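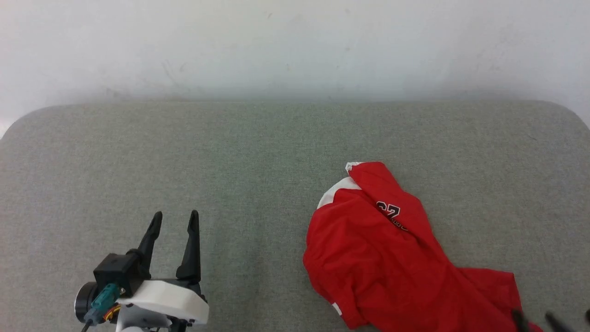 Narrow fingers or wide ones for cloth?

Posted 3rd May

I have had two sets of fingers for the left arm since the winter and never compared them properly. This weekend I did. The slim tapered ones are from Drimura. The wide flat ones are my own prints, in the same black, and they bolt to the same white housing.

The test piece was a red jersey with a 23 on it, dropped in a heap on the gray bench. I like a jersey for this. The fabric slides over itself, the trim is stiffer than the rest, and the number gives me something to find again when I go through the pictures later. The bench is padded, so a bad approach height costs me nothing worse than a dent in the cushion.

I did 17 grabs with each set, left arm only, starting with the fingers open. A grab counted if the jersey came up clear of the bench and stayed up until I let go.

Slim fingers: 14 out of 17.
Wide fingers: 2 fewer than that.

So the slim ones win, but by less than I expected. They get down into a fold and close on a single layer or two. The wide ones tend to push the fold away before they close. Once they have hold of it they keep it better, and I had no slow slipping with them at all. With the slim set, one of the misses was a slip from halfway up.

I ran everything on the Akora controller. The Iyamu board is still in its box because I can't get its driver to install. I set the close time to 800 milliseconds for both sets. Faster than that and the slim tips skate over the cloth.

The wiring on the left wrist needs sorting out. The thin orange and yellow wires loop out near the base, and I want them in a sleeve before I do anything with more wrist rotation.

Next I'll try both arms together, one holding and one pulling the cloth flat. I'd like to have that working before I take the whole thing to Stovesstead in July. The slim fingers are staying on until then.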